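3. What people do with the stuff under the sink

I should say straight away that I never meant to write about cupboards. The plan, back in February, was a tidy little study of how households in Fustmont decide when a cleaning product is finished, and I'd budgeted one afternoon for looking at where the products lived. Then the first diaries came back and half of them were about the cupboard! People wrote pages on it. One woman drew me a map (lovely thing, it's on my office wall now) with the bleach at the back "because of the grandchildren" and the washing-up liquid at the front because she was sick of kneeling.

So this section is about keeping things, and in particular about keeping things that are nearly empty. I asked everybody to note down each time they put a product away knowing there was hardly anything left in it. We ended up with 2,928 diary entries, and 674 of them mention a nearly empty bottle or packet going back on the shelf. I read every one of those myself, mostly on the train, and then Mio Furukawa read them again without seeing my notes, so that we could argue about the ones we'd coded differently. We argued a fair bit.

The biggest muddle was over what "nearly empty" meant. I'd assumed it was a matter of how much was left, and for some people it was. For others a bottle was nearly empty once it stopped behaving itself, so the moment you had to shake it, or stand it on its head, or lay it down and hope. Frimpong's idea of the "awkward last bit" was a big help to me here, although she was writing about jam and I do think jam is different, as you can get a knife into it. 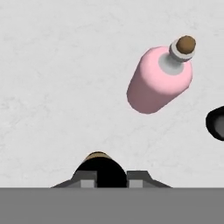

Figure 3. A pink bottle on its side on a marble top.
Reading time for this section: 4 minutes

Back to the diaries. The thing I kept bumping into was guilt, which I hadn't asked about at all. People apologised to me in the margins for throwing away a last dribble of shampoo, and then apologised again further down for having three bottles of the same shampoo on the go. Wutus would call this thrift, plain and simple. I'm not so sure. A thrifty person would finish the old one first, and plenty of my lot opened the new one and kept the old one beside it for weeks, like a spare relative.

There was a nice difference between rooms, too. Kitchen things got used up or thrown out fairly briskly, whereas bathroom things hung on. My hunch is that more people see the kitchen worktop, so more people complain about it, but the diaries can't settle that and I'd want interviews before I said it any louder. Mio thinks it's down to shelf depth. We've agreed to put both in.

Refills made everything messier. The Lasier scheme had just started delivering when we began, and anyone who'd signed up suddenly had a reason to hang on to the old container, empty or not, so I've left those entries out of the comparison in the next section and put them in the appendix.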